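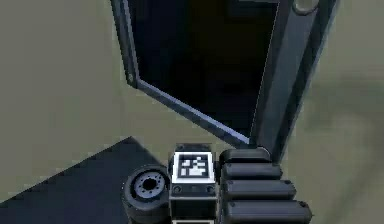
Ticket: Case export drops attachments over a certain size
Product: Pleludby case files
Opened by: Edin Zupan
Status: Open, waiting on customer

Edin, 9:10 am
Hi all, me again (sorry!). I do the paperwork side for a small law office, and we use Pleludby to keep everything for our criminal defense clients in one place. I've got a domestic assault case going to a hearing in December and the prosecutor's disclosure came over as one giant bundle, 3,000 pages of phone messages plus the police interview transcripts. It uploaded fine. I can open it, search it, scroll through it, no trouble at all. But when I export the case to send to our expert, the message logs come out as blank pages with just the stamp in the corner. The interviews are fine!

I've tried it 3 times, twice on my office computer and once on the laptop at home. Same blanks each time.

Doğukan Kırmızıgül, support, 9:48 am
Hi Edin, no need to be sorry. I pulled up your export log and I can see the message file going in at full length, so nothing is lost. My first guess was the page stamp, so could you run one export with stamping turned off? It's under Export, then Options, and it's the second checkbox. Also, who sent you the bundle, and did it come through Trevel or on a disk?

Edin, 10:30 am
Stamping off, still blank, only now without the stamp, ha. It came through Trevel, straight from the prosecutor's office. I did notice the pages with photos of the phone screen are the blank ones, and the typed list of calls at the back (17 pages) prints perfectly. Does that help?

Doğukan, 11:15 am
That helps a lot! I made a test file out of screenshots and got the same blanks here. The export tool is choking on the way those screenshots were saved. Please try this: open the message file, choose Split, set it to 200 pages per part, and tick "Flatten images" before you hit save. Then export the parts and leave the original out. Keep the original where it is, though, and don't rename it, so your record of what was served stays the same.

Edin, 2:05 pm
Okay, part one came out with every screenshot showing, and I nearly cheered. Part two is running now and it's slow, so I'm going to let it go while I do the mail. One question before you close this: the page numbers start over at 1 in each part, and our expert cites by page. Can I make them carry on from the last part?

Doğukan, 2:20 pm
Yep, type the first number you want into "Start at" on the Split screen. I'm leaving the ticket open and passing the screenshot problem to our developers. Let me know how the other parts come out.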